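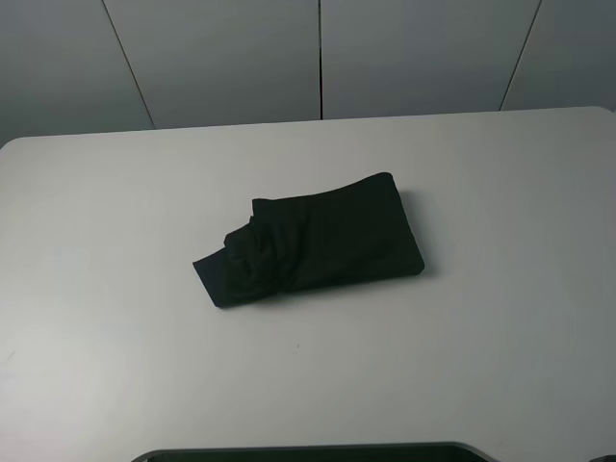
Black cloth on the work surface, partly folded.

Section 7. Setting Up a Folding Job

7.1 What this section covers

Read this section before you give the Nument folding station its first load. It covers single garments placed on the table one at a time. Feeding from a basket is covered in Section 9 and is still a trial feature in this release.

Customers ask whether the station can take over laundry as a chore. At present it can take over part of it. It will pick up a garment, spread it as far as it can, and fold it to the pattern you choose. It does not sort, it does not turn sleeves or legs right side out, and it does not know when a garment is dirty. Plan for a person to be within reach during every run.

7.2 Before you start

You will need:
Garments that are fully dry
The Skidik control tablet, charged and paired (Section 4)
A lint roller or a damp cloth
A clear place to stack finished items

NOTE: Static makes thin garments cling to the table. If your room is very dry, run a humidifier for an hour before a long job.

7.3 Preparing the table

1. Wipe the table and let it dry. Lint and threads left on a pale surface can be read as the edge of a garment.
2. Check that the room lights are on and that no direct sun falls on the table.
3. On the tablet, open Job, then Surface Check. Wait for the green bar.
4. If the bar stays amber, wipe the table again and repeat step 3. If it is still amber, go to 7.7.

CAUTION: Keep hands, hair and loose sleeves off the table while the green bar is moving. The arms may travel during the check.

7.4 Choosing a garment profile

1. Open Job, then Profile.
2. Pick the closest match. The Collet library that comes with the station has 38 profiles. Trousers, T-shirts and hand towels are the most dependable.
3. Set the color to Light, Mid or Dark. Do not leave this on Auto for black clothing.
4. Set Attempts. The factory setting is 3. We suggest 5 for dark or heavy items.
5. Press Save.

Dark fabric deserves a few extra words. On black cloth the folds, seams and hems have very little contrast, and the station may take one layer for two or miss a pocket that has flipped out. The Dark setting raises the exposure and slows the arms near the cloth. A pair of trousers that takes a person a few seconds can take the station several minutes this way. That is normal and does not point to a fault.

7.5 Running the first job

1. Place one garment near the middle of the table. It does not have to be flat, but no part of it should hang over the front edge.
2. Step back behind the floor line.
3. Press Start and keep the tablet in your hand.
4. Watch the first lift. The station grips the cloth, raises it and looks for two corners it can use.
5. If it finds them, it lowers the cloth and begins to fold. If it does not, it puts the cloth down and tries again until it reaches the number you set in 7.4.
6. When the tablet shows Done, wait for both arms to park before you reach in.
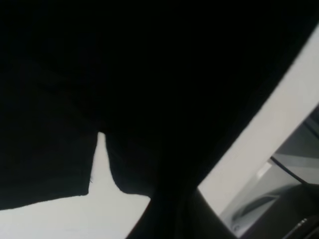 Apostolos Bakalis wrote to us after his first month that the lifting was the part he had to learn to leave alone. He kept stopping the job because it looked stuck, and he says most of those jobs would have finished if he had let the attempts run out. He still folds his own shirts by hand and uses the station for towels and work trousers.

We agree with him about the stops. Each time you press Stop, the station throws away what it has worked out about the garment and has to start over. Use Stop for safety, or when cloth is plainly caught. Otherwise let it go on.

CAUTION: Never pull on a garment that the station is holding. Press Release on the tablet first, and wait for the tone. Pulling can damage the finger pads and tear light fabric.

7.6 Checking the result

The tablet gives each fold a score out of 50. The score compares the outline of the finished item with the outline in the profile. It cannot tell you about what is inside the fold. A garment may score well and still have a crumpled leg or a twisted waistband on the inner layer, so lift the top layer and look, at least for the first few items of each type.

If one end is neat and the other is bunched:
1. Leave the garment where it is.
2. Press Refold, then Partial.
3. On the tablet, drag the marker to the bunched end.
4. Press Start.

Partial refolding works best when the neat part is already square. If both ends are loose, shake the garment out by hand and begin again at 7.5. 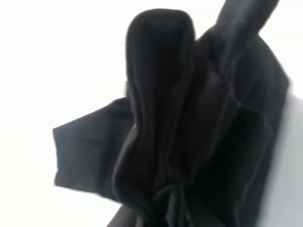 Bunching is the most common reason for a poor score, and it usually starts with the grip. When the fingers close on several layers at once, the cloth gathers at that point and the rest of the garment drapes away from it. The station has no sure way to tell how many layers it is holding. You can help by laying trousers with the waistband spread and facing the back of the table, and by emptying all pockets.

7.7 If something goes wrong

Surface Check stays amber
Look for a shadow from a shelf or a person. Turn on another light. Clean the lenses with the dry cloth only.

The station lifts and lowers the same garment again and again
Check the color setting. If it is already on Dark, turn the garment over by hand and restart.

The tablet shows Lost Edge
Part of the garment has gone past the edge of the table. Press Release, move it back to the middle and press Resume.

The arms stop in mid-air
The force limit has been reached. Press Release - do not push the arms. If this happens twice with the same garment, take it out of the job.

7.8 Care between jobs

Brush the finger pads at the end of each day. Replace them after 2000 lifts, or sooner if they look shiny. The lift counter is under Settings, then Wear. Reset it only after both pairs have been changed.

Spare pads are sold by Ostow in packs of two pairs. Other pads may fit but have not been tested with the force limits in this manual.

Section text checked by Didier Pons. Last revised 20/05/2026.

Continue to Section 8, Stacking and Unloading.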